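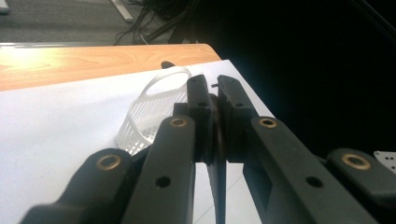

Our project looked at grip fatigue in amateur grapplers, and we picked it because all of us who train at the Anard gym have lost a match with forearms that simply quit. Igor Tomaszewski wanted to know if fighters who drill collar grips tire more slowly than fighters who drill wrist control, and that question carried us through the whole semester! A good grip is a kind of linkage, with force passing from the shoulder through the elbow and wrist to the fingers, much like the flat arms that run up to the two fingers of the dark gray gripper, with brass bushings where we have tendons. Once we started thinking in levers, a lot of what our coach had been yelling made sense.

Method

We tested 20 athletes from two clubs, Anard and Worner, starting in January. Each one did four rounds of live grappling and squeezed a hand dynamometer before the first round and after every round. Half had spent the previous eight weeks on collar grips, the other half on wrist control. Dayana Nava kept the log and ran the timer (she also rolled with the late arrivals so they got a proper warm-up).

What we found

The collar group held on to more of their starting strength in rounds three and four. In the first two rounds we couldn't tell the groups apart. Smaller athletes faded less than we expected, and we would love to look at that again with a bigger group.

Problems

The Worner athletes train in thicker jackets, so their grips were probably working harder all along. We also had only one dynamometer, and people at the end of the line got extra rest.

Report submitted 2023-07-12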